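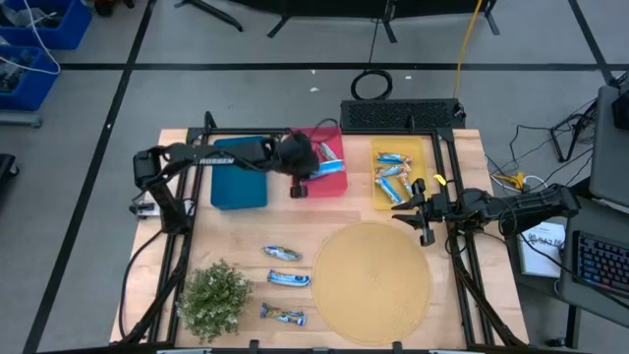 Sorting table, snack bars. Teal, red and yellow bins along the far side of the tabletop.

Tovside Packing Room: Sorting Tables and Bins

This gallery page covers the sorting table at Tovside, where wrapped bars are separated before boxing for the Jemska order. The room was refitted in November. The notes below the picture record the layout and the working rules that go with it.

Table
Light wood planks on a gray concrete floor. The concrete was sealed during the refit and is rated for carts up to 300 kg. The table is kept clear of the wall so that it can be reached from all sides.

Bins
Shallow and rectangular, set in a row. The low sides keep the wrappers in view and allow a bar to be lifted out flat. Color is the only marking used. Order from left to right is teal, red, yellow, and it stays the same on every table in the room. Replacement bins come from Fulard and are ordered by color.

Contents at the time of the picture
Red: a silver-white wrapper and a bright blue one. Yellow: four wrapped bars visible, in blue, brown and tan combinations. No bars can be seen in the teal bin.

Wrappers
Foil and film wrappers are treated alike at this stage. Bars with a torn seam or a crushed end are pulled before boxing and logged by batch. Similar colors cause most sorting errors, the blue wrappers in particular, and the batch code is read whenever two blues go through on the same shift.

Boxing
Sorted bars go to the Furtună cartons, shelf 2. A full run is 3000 bars; the short Friday run is 2000. Bins are wiped between runs and returned to the table in the same color order. Lids are stored under the carton shelf and are used only for overnight holding.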